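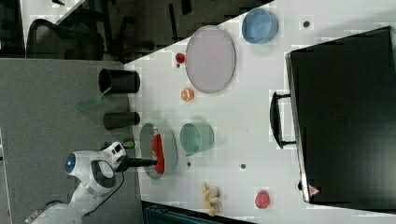

New table rules for the arm stations start Thursday

The second version of our tabletop work guide is done, and I'm thrilled with how it came out! It runs four pages, large type, and it replaces the pile of notes, emails and half-remembered agreements we've all been working from since the Bristetti project began. Printed copies will be at every station by Thursday morning, and the same text is on the shared drive under Stostcombe.

Most of the credit goes to Hemi Nepia, who read through the comments on 3497 logged pick-and-place runs from the Stostcombe and Brinville rooms and sorted out the ones where a person had stopped the arm by hand. There were 157 of those. Very few had anything to do with the software. In case after case the operator had reached over the table to straighten something while the arm was live, or an object had been set down so close to the edge that the arm had to stretch for it. Those are things we can fix with habits, and I find that really encouraging.

So, what changes?

Hands stay off the table while the arm is enabled. We've always said this, but the old wording left room for "just a quick nudge," and the new wording doesn't. If a plate needs turning or a piece of toy fruit has rolled somewhere silly, pause the arm, wait for it to come to a full stop, fix it, step back, and resume. Say "clear" out loud before you resume, even if you're alone. (You'll feel a bit foolish for a day or two. I did.)

Objects used in a task start at least a hand's width in from the table edge. Things that aren't part of the task can stay out as clutter, and please do leave some out, as a bare table teaches us very little about how the arm copes in a real kitchen. Just write them on the setup sheet along with everything else.

Bottles, cups and anything else that could hold a liquid must be empty and dry before they go on the table. That covers the squeeze bottles too, and I'd ask everyone to check the caps.

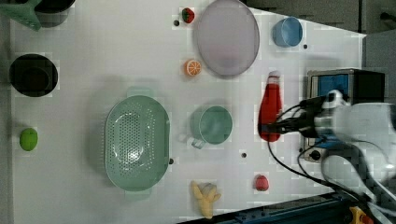
Speed limits are now set per task instead of per room. Brinville had been running slower than Stostcombe on the very same tasks, which made the results hard to compare and annoyed everybody. The new limits are on page 2, and they apply to both rooms. A new task starts at the lowest setting and moves up only after a second person has watched it run and signed the sheet. I love this one, because it gets people into each other's rooms and looking at each other's setups.

Cables get a check at the start of each shift. Move the arm through its full reach at low speed and watch the cable near the gripper the whole way. If it pulls tight or catches on anything, the station is closed until it's been rerouted.

The section on stop reports is much shorter than it was. The old form wanted a full page, so people put it off. The new one asks what was on the table, what the arm was doing, and why you pressed stop. No one will be in trouble for pressing it. Please press it whenever you feel unsure!

The Bárány team will be trying the same guide on their own stations in December, and they've promised to send us their list of complaints. Send yours to Hemi, who is already keeping a file for version three.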